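Block stacking, or how I spent my evenings since March

Sep 26, 2025

When I signed up for the robotics club at Brotau I had visions of something with legs. Eskil Bakke, who runs it, had visions of foam cubes. Eskil has the keys, so foam cubes it is.

Our entry for the Prerkari student round is a stacking task. One cube goes on another cube, squarely, and the tower has to stay up while a judge looks at it. My four-year-old niece finds this easy and has offered to help.
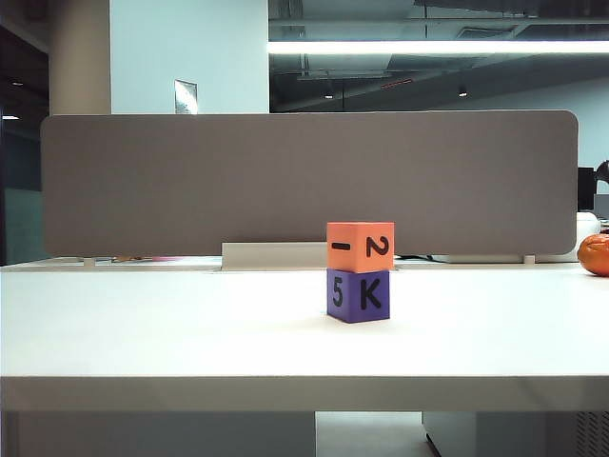
Orange on purple. Orange fruit not part of the entry.

The rules run to 18 pages, most of them on what counts as "squarely". Corners may overhang a bit. Faces should line up, more or less, and you lose points for a twist. Foam is forgiving until you press on it, and then it leans over slowly like somebody falling asleep on a train.

My job is the software that finds the cubes, which means I've spent a good deal of the summer arguing with a numeral 2. Lying on its side it might be a 2, or a squashed N, or whatever my code fancied that evening. One version was convinced it was a Z and would not be talked out of it. Borislav Milošević suggested ignoring the characters and going by colour, and I was annoyed for two days before trying it. It works much better. I've kept the character reading in as a second opinion (read: out of spite).

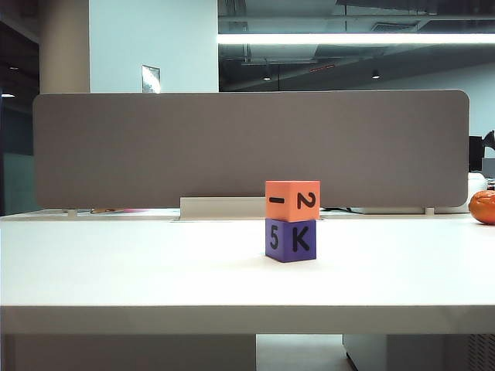 The 2 on its side, my old enemy, with the K upright below it.

We've logged 658 attempts so far and Eskil wants 796 before he'll let us send in the form, a number he refuses to explain. There's also a written report, which Borislav and I are each waiting for the other to start.

Next week we try three cubes. I've asked again about legs.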